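Offene Halle bei Stondar: Häufige Fragen zum Besuchstag

Schön, dass Sie kommen möchten! Seit wir den Besuchstag im Dezember angekündigt haben, erreichen uns so viele Mails, dass wir die häufigsten Fragen einmal gesammelt beantworten. Sollte Ihre nicht dabei sein, schreiben Sie uns ruhig trotzdem, Negin Shahbazi liest wirklich alles und antwortet meistens noch am selben Tag.

Wann findet der Besuchstag statt?
Am Freitag, von 14 bis 19 Uhr. Sie können kommen und gehen, wie es Ihnen passt. Die Führungen beginnen zu jeder vollen Stunde, die letzte um 18 Uhr. Erfahrungsgemäß ist es gleich nach der Öffnung am ruhigsten, und wer gern viel fragt, ist um diese Zeit am besten aufgehoben.

Muss ich mich anmelden?
Für den allgemeinen Rundgang nicht. Für die Vorführung im Badbereich schon, dort passen nur acht Gäste pro Gruppe hinein, und es wäre doch schade, wenn Sie extra anreisen und dann vor der Tür warten müssten. Eine kurze Mail mit Namen und Wunschzeit genügt.

Was kostet der Eintritt?
Gar nichts. Kaffee, Tee und Kuchen gibt es auch, solange der Vorrat reicht (letztes Jahr war der Mohnkuchen leider schon um vier Uhr weg).

Wie komme ich zu Ihnen?
Mit dem Bus 131 bis zur Haltestelle Garham Gewerbehof, von dort sind es wenige Minuten zu Fuß. Wer mit dem Auto kommt, parkt bitte hinter dem Gebäude von Nazari, die uns ihren Hof an diesem Nachmittag freundlicherweise überlassen. Vor unserem eigenen Tor muss die Zufahrt frei bleiben.

Was bekomme ich zu sehen?
Wir arbeiten daran, dass Roboter einmal im Haushalt mit anpacken können, und dafür brauchen sie sehr viele Beispiele von Menschen, die solche Handgriffe vormachen. Auf 2000 Quadratmetern haben wir deshalb verschiedene Übungsbereiche eingerichtet, vom Schreibtisch bis zum Badezimmer. An den Stationen führen unsere Kolleginnen und Kollegen mit Handgreifern alltägliche Aufgaben aus – etwas aufnehmen, umsetzen, wieder ablegen –, und Rhonda Ross erklärt anschließend, wie daraus Lernmaterial für unser Projekt Jemon wird.

Wozu sind die schwarz-weißen Muster auf den Würfeln gut?
Das ist mit Abstand die beliebteste Frage! Die Muster sind Markierungen, die eine Kamera zuverlässig wiedererkennt. So lässt sich ausrechnen, wo im Raum sich ein Greifer gerade befindet und wie er gedreht ist.
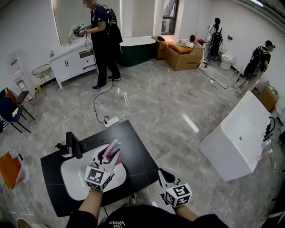 Farhad Mousavi hat zu diesem Thema ein kleines Heft mit 392 Mustern zum Ausmalen zusammengestellt, das am Empfang ausliegt und bei Erwachsenen mindestens so gut ankommt wie bei Kindern.

Darf ich selbst einen Greifer ausprobieren?
Ja, sehr gern sogar. Am Tisch von Fatemeh Khosravi können Sie es nach Herzenslust versuchen. Bitte haben Sie ein wenig Geduld mit sich, die meisten von uns haben am ersten Tag auch ziemlich viel fallen lassen.

Sind Kinder willkommen?
Natürlich. Bis zwölf Jahre bitte in Begleitung, und im Badbereich möchten wir Sie herzlich bitten, die Kleinen an die Hand zu nehmen und auf die Kabel am Boden zu achten.

Darf ich fotografieren?
Im Eingangsbereich und am Probiertisch jederzeit. In den Übungsbereichen fragen Sie bitte vorher kurz nach, auch die Menschen, die dort gerade arbeiten.

Ist die Halle barrierefrei?
Der Rundgang ist ebenerdig, und ein barrierefreies WC finden Sie gleich rechts vom Empfang. Wenn Sie Unterstützung brauchen, melden Sie sich gern vorab bei Vira Vakulenko, sie nimmt sich dann Zeit für Sie und begleitet Sie auf Wunsch durch die ganze Halle.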